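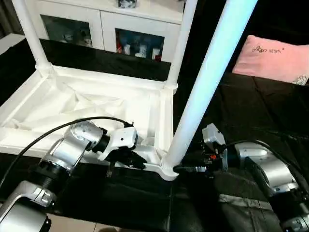
Fig. 1. The side table on its side, ribbed underside showing, with three of the legs in view.

Filed under: Student Work > Product Design > Teardown Reports

Why does a cheap plastic table wobble? That was my question for the July teardown, and Emiko Onishi and I spent way too long on it (most of a Sunday!). We called our project Gullico, for no good reason.

The underside was my favorite part. The top is just a shallow tray, but flip it and you get diagonal ribs crossing into little triangles. Emiko pushed down between the ribs and then right on a crossing, and she could feel the difference right away - the crossings barely gave at all.

The legs are plain white cylinders, and each one flares into a molded foot where it meets the tray. We pulled one off and put it back 30 times to see if the fit got looser. It did, a bit, and most of the change came in the first 5 tries. I wish we'd measured it with something better than a paper strip.

Chie Kamata read our draft and asked why we never tested the table with a load off center. Fair point! We ran out of time, so that goes on the list for next term, along with trying a thin shim in the sockets.

4 comments | 4 shares
Contact the studio | Back to top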